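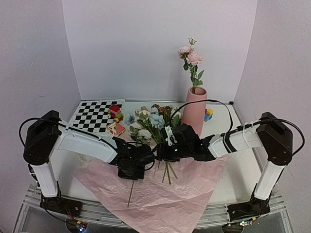 Workshop diary: two-arm bench

December. Cold enough in the unit this morning that I left the arms powered and idle for 15 minutes before asking them for anything. The joint grease is stiff below a certain temperature and the following error on both shoulders is worse until they have moved a bit. I ran the slow warm-up sweep, then homed left, then right. The right arm homed two encoder counts off last night's value, which is within what I accept.

The job for this week is still the bouquet. The target sequence is: both grippers take the stems, lift the bunch clear of the paper, set it down across the sheet at the correct angle, release, then fold the paper over from one side and the other. I have the first part in a usable state and the last part in no state at all.

Stem grip first. Two grippers closing on the same bundle fight each other if both are under position control. The bunch is compliant, so the fight doesn't show up as a fault, only as a slow climb in motor current on whichever side has the stiffer gains. I had both sides set the same and assumed that would balance. It doesn't, as the left wrist assembly is heavier and sags by a small amount the controller then tries to correct. Changed the scheme: left holds position, right closes to a current limit and follows. Current on the right settled straight away and stayed flat through the hold.

The limit itself needed some hunting. Too low and the outer stems slide out of the bundle one at a time. Too high and the plastic coating on the stems takes a dent, and after that the dent is where the finger wants to sit every time. Ended at 38 per cent of rated current on the right. One stem still hangs lower than the rest when the bunch goes up. I could bind the stems with tape and be done with it, but the whole point of the exercise is a loose bundle, so it stays loose.

Cable routing, again. The right-hand gripper lead has been through four routes since October. Inside the links was tidy and broke a conductor. Along the underside fouled the lower link at full fold. Taped flat to the top was fine until the wrist rolled. The present arrangement is a free loop over the top with a strap and a cable tie holding it on the forearm, and it looks poor, but the bend radius is generous and nothing pulls. I moved the strap 20 mm towards the shoulder and the loop stopped brushing the back wall at extreme reach. I have written the strap position on the link in pencil, so that the next time I take it off I don't have to find it again.

The Kadska driver boards were the afternoon's problem. Left board dropped off the bus twice, both times during a fast move, never at rest. I swapped the data cable, then the port, no change. Then measured the supply at the board during a move and found a dip long enough to reset it. The supply wire between the mount and the board was thinner than the one on the right, left over from when the arm was a single unit on the old bench. Replaced it with the heavier gauge, crimped new ends, ran the same fast move for half an hour. No drops. I should have measured before swapping anything. Noted for the checklist, which already says this.

Kept the other objects on the table where they were. The chessboard and the toy blocks belong to other tasks, and clearing them would make the bouquet task easier than it should be. The planner treats them as boxes with a margin round them. The vase gets a larger margin, being ceramic and the only one I've got. When I first put it in, the margin was so large that the right arm refused half of its approach angles and went round by the front like a van looking for parking. Reduced it by a third and the approach is direct again.

After tea I went on to the release, with the bunch flat on the tissue and the right gripper open.
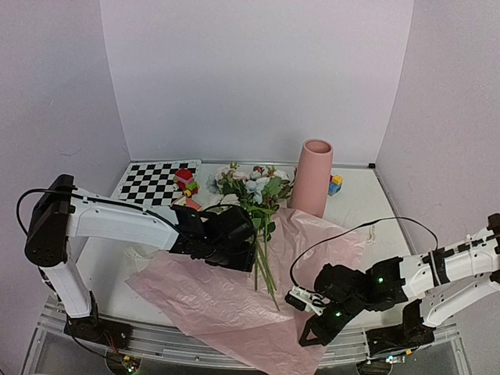
Which gripper lets go first? The right one, as it is the follower; the left then opens with nothing pulling against it.

Did it in the other order for comparison and the bunch twisted as the left side opened, since the right was still closing to its limit with nothing to close against. Wrote an interlock so that order can't be commanded by accident. It is three lines long and should have existed from the start.

The paper is the hard part and will stay the hard part for a while. Tissue has no stiffness worth modelling. It creases where it was creased before, and each attempt adds more. I tried a single corner lift with the left gripper only. The finger pads are too thick to get under the edge, so the finger pushes the sheet along the table. A Praltard soft pad, the thin sort with the bevelled tip, might get under it. I have a pair from the last order and the mounting holes are nearly right – one wants opening out slightly. The alternative is to pinch from above, making a ridge and gripping that. I got that to work 3 times, and then the sheet had a permanent ridge in the right place and the test stopped telling me anything. Fresh sheet tomorrow. The Abbasi tissue is cheap but the pack is getting thin.

Re-torqued the base mounts on the aluminium rail before packing up. Left was fine, right took almost a quarter turn on the rear bolt. That may explain the small offset at homing. Marked all the bolt heads with paint pen so any movement will show.

Copied the day's logs to the Drultard drive and tagged the runs before and after the supply wire change, so they don't get averaged together.

To do:
Drill out the Praltard pads and fit to the left gripper only.
New tissue sheet, front edge over the rail as before.
Check right base bolts against the paint marks after warm-up.
Replace the supply wire on the right as well, so both sides match.
Order more heavy-gauge wire.

Power off at half past nine. Left arm parked slightly high, as the rest position in the config is still the old one. Will change it when I do the pads.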